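Web Publishing Basics, Handout 4: Redirects and Moved Pages
Updated 15 January 2022

Sooner or later every one of you is going to rename a page. Maybe the old address has a typo in it, or maybe you've moved your whole blog from one folder to another (I've done both in the same evening, and I don't recommend it). The trouble is that search engines, and all the kind people who linked to you, still have the old address written down. A redirect sends them along to the new one.

There are 2 kinds you need for this course. A 301 says the page has moved for good. A 302 says it has moved for now and will be back. If you're renaming something, you nearly always want the 301.

Let's look at our practice site, Plendwood, which has 675 pages. When the Korletey section was folded into Arnia, 165 addresses changed, and the first try pointed every one of them at the home page. Please don't do that! Somebody who followed a link to one article wants that article, so match each old page with its closest new one, even if it takes you a whole pot of coffee.

Watch out for chains, too. If page A goes to page B and page B goes to page C, change A so that it goes straight to C. 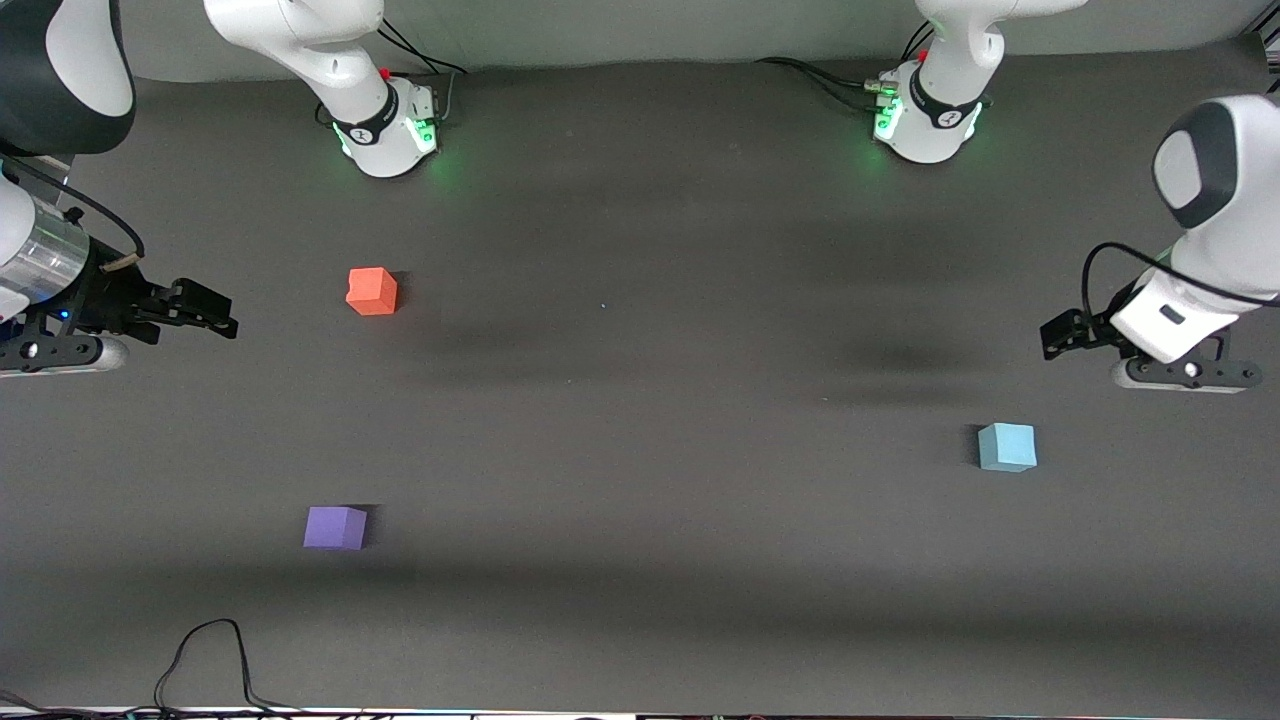 Fig. 1. Two white robot arms and three foam cubes on a dark gray tabletop.

For February, run the Canedel link checker on your own site and bring the list of broken addresses, long or short. Keep your old redirects in place while you work. And do save a copy of your settings file before you touch it, with the date in the file name.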